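From: Finn Brinkmann
To: field-robots list
Date: March 8, 2023
Subject: Re: front camera choice for outdoor rover – Neneo vs Eichhorn

> Hi all, we have to settle on a front camera for the two rovers before
> April and I keep getting different answers. Right now we run the Neneo
> wide lens on the low mount. Picture is OK indoors but outside it looks
> soft to me, and the joystick people complain they can't judge distance.
> Somebody told me the Eichhorn is the one to get. It costs a lot more.
> Has anyone run both on the same robot, same route? Also – does the
> Nudeck controller take either of them without fiddling, or do I need a
> separate box for the video? And is it worth raising the mount?
> Thanks for anything you've got, numbers or just gut feeling.

Quick answer as I have to be out the door. Yes, ran both, same chassis, same Nudeck controller, over the last couple of weeks at Siditz. Long version follows, sorry for the mess.

Neneo first. Cheap, light, screws straight on. Wide view, wide enough that you get the front of your own robot along the bottom all the time. Drivers like that. Gives them something to line up with, like the hood of a car. The line follower does NOT like it, it kept grabbing the bracket edges as if they were something on the ground. I masked out the bottom strip in the config and that was the end of it. Do that before anything else or you will waste an afternoon like I did.

Softness – yes, I see it too. Near ground is fine, far stuff goes mushy. Buildings lose their edges, and anything small at the foot of a wall is a guess. I tried refocusing, got a bit back, not much. Then I found that half of it was the compression on the Nudeck side, the default is really stingy. Turn the quality up one step. Two steps and the delay gets bad enough that people start oversteering.

Eichhorn. Sharper, no question. Narrower though, so on the low mount you lose the sides and the drivers felt like they were looking down a pipe. Heavier too, the stock bracket sags. I put a second screw in and a bit of rubber under it and it stayed put. Handles a bright sky better, the Neneo tends to let the ground go dull when there's a lot of cloud in view, and then anything dark facing you is just a dark block. You can lock the exposure on the Neneo but then you have to redo it whenever the sun comes out. I gave up and left it on auto.

Delay, measured with the stopwatch trick so don't quote me: the Neneo came out at roughly 40 ms better than the Eichhorn. Didn't expect that. Might be my cable, havent swapped it yet.

Controller question. Nudeck takes both. Neneo is plug and go. Eichhorn needs the newer firmware, and after the update it forgot my steering limits, so write yours down first. No separate video box needed unless you want to record at full quality while driving. I do want that, so I have one, and it's one more thing to keep charged.

Mount height. I went up 30 cm with a piece of tube and did the same route again. Better for judging distance, much worse for shake. Every slab joint came through as a jolt in the picture. On the low mount you hardly notice them. If your ground is smooth go higher, if it's pavers stay low. I'm back on low.

Which gets me to the thing I really wanted to write about. Joints in concrete are great for comparing cameras. You get straight lines going off toward one point, for free, no chalk, no tape. If they bow, your lens correction is off. If they fade out early, that's your sharpness. I now park with a joint running up between the two front brackets, take one frame, and only then start driving. If the joint isn't between the brackets the mount has moved. Caught a loose camera twice that way.

Line following numbers, for what they're worth. Seven runs with each camera, straight along a joint, no hands. Neneo with the mask lost the line on 2 of them, Eichhorn on none. Both of the Neneo losses came in the darker blotchy patches where the joint doesn't stand out. I think more contrast in the preprocessing would fix it but I haven't tried, so take that as a hunch.

If it was my money – Neneo for anything with a driver, plus the mask and the quality setting. Eichhorn if the robot has to find its own way and you have time to mess with the bracket. I would not buy two Eichhorns just for joystick work.

Things I did not test: rain, night, low sun straight into the lens. Also nothing with people walking about, so no idea how either does with the person detector. If anybody has the Eichhorn running with that please speak up, I'd like to see it before I put in an order.

Config file with the mask is on my other machine, will send it tonite if I remember. Poke me if I don't. One frame from the Neneo on the low mount at the bottom of this mail.

Finn

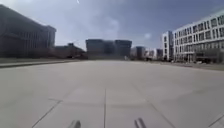

PS – the mask is set in pixels from the bottom, so if you change resolution you have to change it as well. Forgot that once and chopped off most of the ground. And check the bracket screws after the first drive, mine worked loose on the Eichhorn before I added the rubber.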